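Lucienne Moulin Says Yes to a Second Helping of 'Drirkedeck'

Fans of the slow, salty ferry drama 'Drirkedeck' can stop writing those letters, because the show is coming back, and its leading lady is coming back with it!

Lucienne Moulin, who plays the ship's cook with the terrible temper and the even worse singing voice, has signed on for another 10 episodes, the production company Molico announced on 25 Sep 2020. Filming starts in November in the little harbor town of Visska, where the first season was made and where, by all accounts, the bakery still keeps a cinnamon bun on the menu named after her character.

It had looked for a while as if the ferry might never leave the dock again. Moulin had told a radio host over the summer that she was tired, that she missed her garden, and that one more night shoot on an open deck would finish her off for good (she laughed as she said it, but plenty of listeners took her at her word). Within days a petition was going around, and the fan club mailed her a package of 338 handwritten letters, many of them with recipes tucked inside.
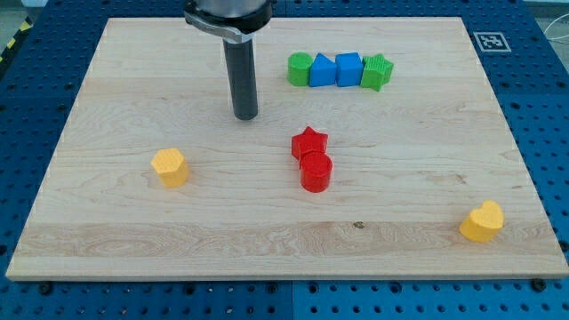 Joni Kettunen wrote in to us that the first season got the whole family through a long, gray winter, and that without the cook there would be no point in watching the rest of them sail back and forth. "She can burn the soup every week for all I care," the letter went on, "as long as she's the one burning it."

Moulin seems to have been touched by all the fuss. In a note shared by Molico she said she had read every last letter at her kitchen table, with the dog asleep on the envelopes, and that she had called the producers the next morning before she could talk herself out of it. She has already tried four of the recipes, and she is especially fond of a fish pie that came with a drawing of the ferry on the back.

Most of the familiar crew will be on board again, including the grumpy Captain Väisänen and his long-suffering first mate. The story picks up the spring after that stormy last episode, and the producers are keeping very quiet about who made it back to shore. Moulin would only say that the cook gets a new stove, and that it does not go well.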